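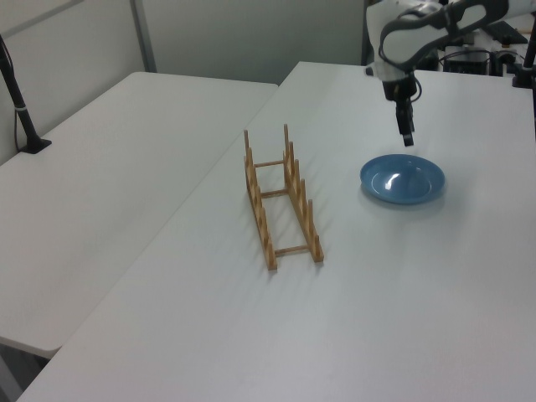
What is the best way to dry plates if you don't own a dishwasher?

Standing up in a wooden rack with pegs, one plate to a slot, with air moving on both sides.

I feel strongly about this, and I've felt strongly about it since May, when I moved into the upstairs apartment on Drurstead and found I had a sink, a short counter and no dishwasher at all. My friends were sorry for me. I was thrilled! I grew up washing up by hand next to my grandmother, and the rack was always the part I liked best, all those plates lined up like books on a shelf.

For years, though, I used a dish towel. You know the method: spread it flat, pile everything on top, come back in an hour to find the bottom plate sitting in a puddle and the towel smelling like a pond. Then I had one of those big coated wire things with a tray underneath, and the tray grew a pink film I don't want to discuss. A peg rack is so much simpler. Two rails, a few crossbars, some upright pegs. You can see every part of it, and you can clean every part of it with one brush (an old toothbrush is perfect for the bottoms of the pegs).

People tell me wood near water is asking for trouble. Firouzeh Taheri, my neighbor downstairs, has been telling me so all summer, and I take her point, because she once lost a lovely rack to black spots. But hers lived beside the faucet and never got a day off. Mine gets wiped down after supper and stood on its end by the window overnight. I rub in a little mineral oil when the wood starts to look thirsty. It takes 5 minutes and I enjoy it, I really do.

The other complaint is that pegs don't suit every dish, and that one's fair. Flat dinner plates drop right in. A shallow plate with a raised rim usually goes in fine too, though it may lean on its neighbor, so I skip a slot and give it room. Deep bowls are hopeless. I turn those over on a folded towel, so yes, the towel has survived in my kitchen in a smaller role.

What I'd love is for more of us to leave the rack out where people can see it. Why hide it under the sink when company comes? A blue plate drying against pale wood is a cheerful thing to walk in on, and it's ready for toast in the morning.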